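Gallery: Play Food and Tableware

Last updated 10 Oct 2024
Compiled by Till Brandes

The gallery covers the play food and the dishes used with it at the Plarkovier toy library. Items are grouped by table setup. Entries give storage and care notes only. Loan terms are on the Gelel page.

Storage
Play food is kept in shelf box 22. Dishes are stacked by diameter in the box below it, largest at the bottom. Lids stay off until everything is dry.

Cleaning
Wipe with a damp cloth and mild soap. Do not soak pieces with glued leaves or caps. Air dry on a rack, 2 hours minimum. Printed markings wear faster if scrubbed, so use the soft side of the sponge.

Replacements
Report missing pieces under catalog number 3819. Substitutes from another set are accepted if the size is close.

Setup: vegetables and fruit, one plate
Carrot, lemon and eggplant around a light-blue plate with a raised rim. The carrot has red diagonal stripes on an orange body. 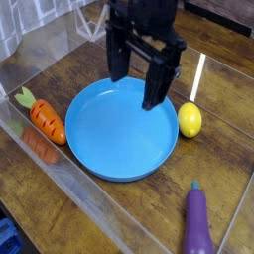 Plates go back in the lower box after each session. Check the rim for chips before stacking. Plates with sharp edges are withdrawn and listed on the Clasta sheet, along with the shelf box they came from.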